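Setting Up a Sloped-Wall Metal Bin for Spacer Blocks

By Si-woo Nam
Last updated Sunday, August 17, 2025

This page covers the preparation, mounting and routine care of an open metal bin with sloping walls, used on a bench to hold rectangular spacer blocks. It replaces the shorter note from July, which dealt only with cleaning. The procedure applies to any folded or pressed metal bin of similar form. Where the Giltar and Brinton bins need different treatment, the difference is noted in the step.

When to use an open bin

Spacer blocks are commonly stored in a fitted tray, one slot per block. A tray works well when the full set is put away at the end of a job. It works less well during the job, when the same few blocks are picked up and set down many times. An open bin allows a block to be dropped in without being aligned to anything. The sloping walls move it toward the floor of the bin, where it can be picked up by its long sides.

The cost is wear. Blocks slide on the metal and strike each other, and both surfaces mark. Precision blocks should not be stored this way. The method is intended for painted or colored blocks that are used for spacing, propping and rough layout, where a scuffed edge has no effect on the result.

Choosing the bin

Floor size. The floor should be longer than the longest block in both directions. If it is longer in one direction only, blocks that land crosswise will bridge from wall to wall and others will collect underneath.

Wall slope. Steep walls hold more but make it difficult to get fingers under a block resting against the wall. Shallow walls take up bench space. Judge the slope by placing a single block on the wall and releasing it. It should slide to the floor and lie flat. If it stays on the wall, the slope is too shallow or the surface is too rough.

Thickness. 16 gauge steel is sufficient for the block sizes used here. Thinner sheet rings loudly and flexes when a long block is dropped on end.

Corners. Run a fingertip along the seam between the floor and each wall. A tight fold is easy to wipe. A raised weld bead will catch the short edges of the blocks and should be filed down before use.

Existing holes. Many bins are sold with holes in the floor for drainage or mounting. These are acceptable if they are smaller than the narrowest face of the smallest block. Check both sides of each hole for burrs.

Tools and materials

Flat mill file, fine cut
Deburring tool or countersink bit, turned by hand
Abrasive paper, 400 grit and 2,000 grit
Degreaser
Lint-free cloths
Paste wax
Rubber sheet or self-adhesive pads
Clear straightedge
Soft pencil

Preparing the metal

1. Empty the bin and wash it in warm water with degreaser. New bins carry a film of oil from forming, and the Brinton bins carry more than most. Wash a second time if the cloth comes away gray.

2. Dry the bin with a cloth and leave it upside down on two battens until the folds are dry. Water remains in the seams longer than it does on the flat areas.

3. Inspect the rim. Draw a folded cloth along the whole of it. Mark any place where the cloth snags and dress it with the file, working along the rim. Filing across the rim leaves notches.

4. Deburr the holes from above and below. Two or three turns of the tool by hand are enough. The edge of the hole should feel smooth and remain square to the eye.

5. Rub the floor with 400 grit paper on a flat backing block. Use straight strokes, front to back. The purpose is to knock down raised edges on any existing scratches. Do not attempt to remove the scratches themselves.

6. Rub the lower part of each wall with 2,000 grit, used wet. Stop when a block slides freely. The upper walls can be left as supplied.

7. Wipe out all dust and grit. Grit left in the bin will embed in the paint of the blocks within a day of use.

8. Apply a thin coat of paste wax to the walls only. Leave the floor bare. Blocks on a waxed floor move when a neighboring block is picked up, and a stack of two will not stay in place.

If the bin is coated on the inside, skip steps 5 and 6. Replace a coated bin when the coating begins to flake.

Preparing the bench

The bin must sit flat. Lay the straightedge across the place where it will stand, first along the bench and then across it. A gap under the middle of the straightedge is harmless. A high spot in the middle will cause the bin to rock, and it should be planed or scraped down.

Set the bin so that the near rim is a hand's width back from the edge of the bench. Reach into it several times with the forearm in a natural position. The forearm should clear the near wall without being lifted. Adjust the distance and trace the base with a soft pencil.

Holding the bin in place

Three methods are in use in this shop.

Pads. Fix a rubber pad under each corner of the base. This is the quickest method and can be undone. It is adequate for light blocks. Pads raise the bin slightly, so check again for rocking.

Sheet. Cut a piece of rubber sheet to the traced outline, trim it back slightly on all sides, and set the bin on it. The sheet also reduces noise. Skimalar sheet is soft enough to conform to a bench with slight cupping. It should be lifted and wiped underneath once a month to clear trapped dust.

Screws. Use the existing floor holes if there are any, with low-profile heads and a washer under each. Tighten until the washer stops turning and no further. Overtightening pulls the floor down at the screw and lifts it elsewhere, after which blocks will no longer lie flat. A screw head standing above the floor will also catch a block sliding down the wall. For this reason screws are the last choice here, and are used only where the bench is moved often.

Sorting the blocks by color

One color should stand for one size. Two colors to a bin is a practical limit. With three or more, time spent searching exceeds the time saved by not using a tray.

Select colors that differ in lightness as well as in hue. Bare metal reflects its surroundings and throws glare under a bench light, and two colors of similar lightness are difficult to separate against it. A brick red and a very dark green remain distinct under both daylight and lamps. Gray, silver and pale blue are unsuitable in a metal bin.

The blocks should be colored on all faces. If only the top is colored, a block that lands on its side must be turned over to be identified.

Loading

Place the blocks in the bin by hand the first time. Start at the back and lay the first blocks parallel to the back wall. Leave the front half of the floor open. This is the area where returned blocks will land during work.

Do not cover the floor. A single layer with bare metal showing between the blocks is the working condition. When blocks begin to lie on top of one another, remove some to the tray. The total held on the shop shelf is 82 blocks. Only the sizes needed for the current job go into the bin.
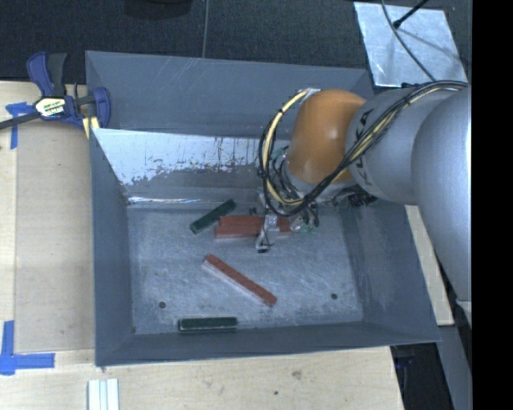
Bin with five blocks, three reddish-brown and two dark green, on a scuffed metal floor.

Blocks will not remain parallel once work begins, and there is no benefit in straightening them. A block lying at an angle with clear floor on both sides is easier to grip than one pressed along its full length against another. Straighten only those that have moved tight against a wall.

To pick up a block lying flat against its neighbor, press down on one end of the nearer block and draw it away before lifting. Prying between the two with a fingernail or a screwdriver chips the long edges.

Lighting

Glare is strongest on the lower part of a wall that faces the lamp, and along the seam where that wall meets the floor. Move the lamp to one side until the reflection falls clear of the area where blocks are picked up. If the lamp is fixed, turn the bin a quarter turn and check again. A diffuser over the lamp also works. Dulling the metal with coarse abrasive is not recommended, as it slows the blocks on the slope.

Care

Weekly. Lift out the blocks and brush the floor toward one corner. Clear the holes with a wooden pick. Wipe each block with a dry cloth.

Monthly. Wash the bin, dry it, and renew the wax on the walls. Check the rim for new burrs, particularly at the front, where tools are most often knocked against it.

As needed. Fine curved scratches and pale scuff marks on the floor are normal and need no treatment. A scratch that can be felt with a fingernail should be rubbed down with 400 grit as in step 5. Rust spots are removed the same way, followed by a wipe with light oil and then degreaser.

Faults

Blocks stop partway down the wall. Wax has worn off or dust has built up. Clean and rewax.

Blocks stand on end in a corner. The corner is too tight for the block size. Use a bin with a wider floor or return that size to the tray.

Color transfers to the metal. The paint has not cured. Remove the blocks, wipe the bin with degreaser, and leave the blocks on a rack for 40 hours before returning them. Seol enamel in dark colors has needed a second period of the same length in humid weather.

Bin rocks after several weeks. Check for a pad that has shifted. If the pads are in place, set the empty bin upside down and lay the straightedge across the base. A bent base can be flattened by hand over a batten.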